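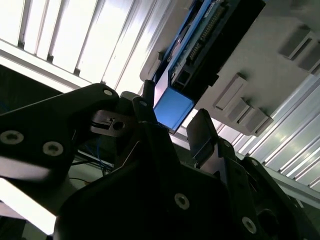 Questions we get about robots and ordinary work

We are a small team at Costitz. We test robot arms on the kind of work that people in a repair shop, a warehouse or a kitchen do every day, and now and then we write down what we learned. Many people write to us with the same questions. This page collects them. It is written mostly by Fabian Marti, and Tamsin Faulkner has corrected the parts about software.

Can a robot do my household chores yet?

For most chores, no. A robot vacuum is good at floors, and a dishwasher is also a machine that does a chore, even if people don't call it a robot. But if you mean an arm on wheels that tidies the living room, folds the shirts and takes out the trash without help, you can't buy one that we would recommend. There are good demonstrations. A demonstration shows that the job was done one time, in one room. What you want at home is that it is done each evening, also when the child has left a wet sock on the stairs.

And on the shop floor?

There the answer is more friendly. If the part always comes in the same position, robots have done the work for decades. The new question is about work where things are a little different each time: sorting returned goods, packing mixed boxes, taking old equipment apart. This is where we spend our days.

Why do you test with computer parts and not with dishes?

We test with both, but computer parts teach us more per hour. A plate can be put down one inch to the left and it is still a clean plate on a table. A part that belongs in a slot must go in the slot, at the right angle, and with a force that does not break it. Desktop computers are also cheap when they are old, and they have many kinds of parts in a small space: metal, plastic, circuit boards, thin wires.

What is the hardest step?

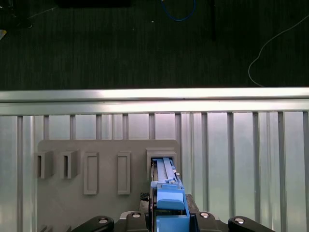 Most people guess that it is finding the part, but in our tests the hard step is the last half inch before the part sits where it should. Until then the arm moves in free air and a small error costs nothing. Then the part touches an edge, and the arm must understand from this touch if it should push, turn a little or go back. A long blue piece in an open-topped holder on a grey board is a good exercise for this, because the opening accepts it in one way and the fingers hide a part of the view. A person does it with the fingertips and talks about lunch at the same time. Our arm has a camera near the fingers, and it still gets the angle wrong more often than we like.

How often does it work?

In our last long series, finished in May, we made 3,456 attempts at picking up one part and placing it in a holder. The robot completed 2,779 of them without any help. The rest were dropped parts, parts placed crooked, and attempts where Corey Baxter pressed the stop button. Please do not read this number as "robots are 80 percent ready". It is the result for one task, with the same light and the same table. When we changed the lamp, the result became worse and we had to train again.

How fast is it compared with a person?

Slower. We give the robot 60 seconds for each part and it often needs most of it. Ruby-Lee Kingi, who repaired computers for many years before she came to us, is usually finished before the arm has decided where to start. Speed is not always important, though. If a machine can work slowly through the night and leave only the difficult pieces for the morning, some shops would be happy with it.

Does somebody have to teach the robot?

Yes, and this is a big part of the cost. A person guides the arm through the task many times and the software learns from the recordings. For one new task we plan 2,000 recordings. Some tasks need fewer, but we have been wrong too often when we were optimistic, so now we plan for the full number.

What about cables?

Cables are a problem of their own. They bend, they hang in front of the thing you want, and they don't come back to the same place after you have moved them. A rigid part has one shape, and the software can learn it.

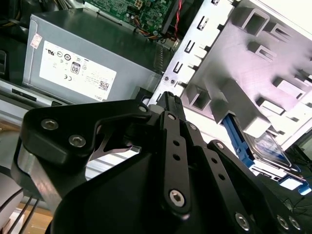 A cable has a new shape every time you look. For now we ask the robot to stay away from them as well as it can, and a person does the unplugging before and the plugging in after. The same difficulty comes back at home with laundry, shoelaces and plastic bags, so when you read that a robot handles cloth well, it is worth reading how many kinds of cloth.

Can it damage things?

Yes. The gripper is stronger than a small plastic latch. We limit the closing force, and we still break latches. Ayuba Aryee keeps a box of spare ones. For this reason we don't lend the setup to people who want to try it on a computer they still need.

I have a small repair shop. Should I buy an arm now?

If you do the same step hundreds of times a week, it can be worth a trial. Ask the seller to show the task with your own parts, on your own bench, and to let it run for a full afternoon while you do something else. Write down how many times somebody had to walk over to it. If every job on your bench is different, we would wait.

Do you sell robots?

No. We also get mail meant for Vustov and for Barredo. We are not part of either company and can't help with an order or a repair.

Can I visit?

Small groups are welcome in the afternoon, after two o'clock. Please write to us before you come, and tell us if you would like to guide the arm yourself, so that Corey can keep an hour free for it.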